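## 4. Setting up visitor sign-in at the school gate

Complete section 3 first. You need the Tidport administrator login and the current pupil roll. The steps below use the roll at Drilside, which has 1,371 pupils.

1. Open **Settings > Sites** and choose the gate you want to set up.
2. Turn on **Require photo badge**.
3. Under **Who can approve**, add at least two members of office staff.
4. Set the gate hours. Visitors who arrive outside these hours are sent to the office bell.

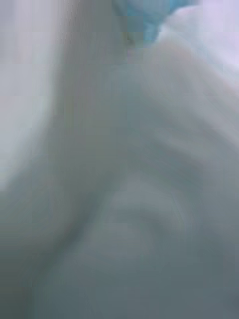 5. Import the pupil roll as a CSV file. The limit is 2,000 rows per file.
6. Check that the total shown matches your own register. If it does not, cancel the import and look for duplicate names.

> **Caution:** Importing a new roll replaces the old one. Collection permissions entered by hand are lost unless you tick **Keep permissions**.

### 4.1 Adults allowed to collect a child

1. Open the pupil's record and select **Collection**.
2. Enter each adult's full name and phone number.
3. Mark anyone who must not collect the child as **Blocked**. The gate screen shows staff a red bar and gives the visitor no message.
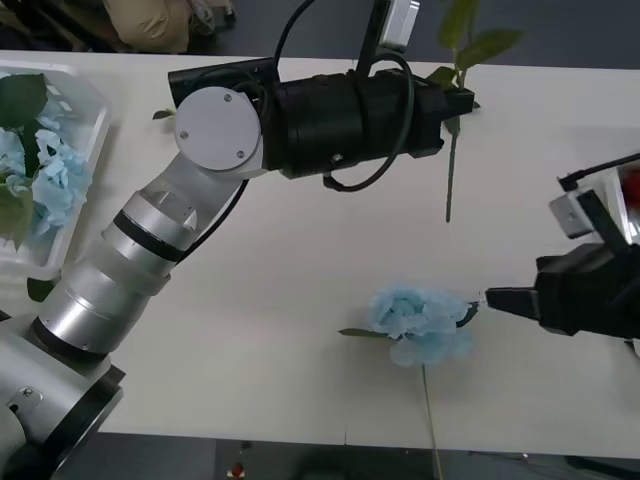
4. Save, then sign out of the record. Changes reach the gate within five minutes.

**Note:** Bus escorts are added under **Transport**, not here. See section 6.

### 4.2 Testing the lockdown alert

Tell staff before you start. Select **Alerts > Test** and confirm with your PIN. If a handset does not sound, note its number and call Bindedia support on extension 294.
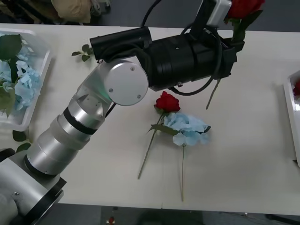 *Fig. 4: Robot arm and white tabletop*

Log each test under **Records**. Questions on this section go to Loubna Kamel.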